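Jan 17, 2018

The parts board has been on the list since August. Small hardware used to live in a Dutwood drawer cabinet, mixed by whoever opened it last, and looking for the right spacer took longer than fitting it. A board on a dark table is easier to read. Pale background, small parts on top, black cloth behind. 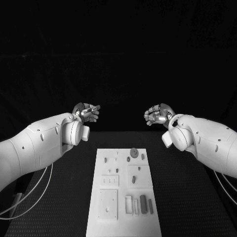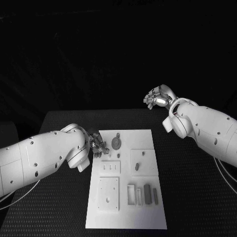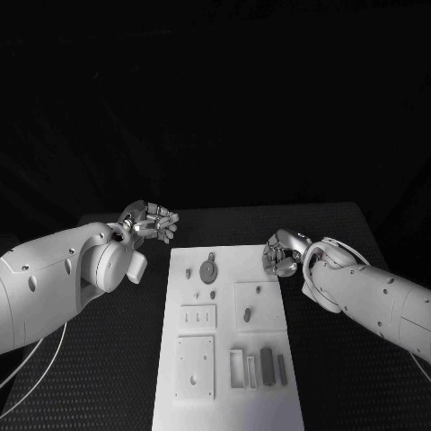

Layout first. I tried sorting by size, then by project, and ended up sorting by how often a part gets picked. Frequent items go along the near edge. Anything used once a month goes to the far corners. Sorting by project failed after two days, as the same washers belong to everything.

Inventory stands at 241 pieces, spares not included. The spreadsheet has one row per part number, with a column for board position and a column for the bin the spares come from. Position is a letter and a number, counted from the upper left. I skipped the letters I and O.

Fixing method: the Kakolex putty is fine for flat plates and useless for anything round. It creeps. A cylinder set down in the evening had moved 2 mm by morning. Shallow recesses work better, but they have to be cut before the board is painted, and I had already painted mine. For now the round parts stand on end where they can.

Paint: two coats of matte white, light sanding between. Gloss throws reflections under a desk lamp and bright metal parts get hard to tell from the surface. If I did it over I would go slightly gray.

Labels are still open. The Carré tape is narrow enough but lifts at the corners after a week. Grurker sells a thinner one that I haven't tried. Printing the grid straight onto the board would be cleaner, at the cost of redoing it whenever a row shifts.

Cost so far is 47 dollars, mostly paint and putty. The table and the cloth I already had.

Remaining:

- cut recesses in a second board, before paint
- move the M2 screws out of the jam jar
- fix column F in the spreadsheet, which is off by one from row 12 down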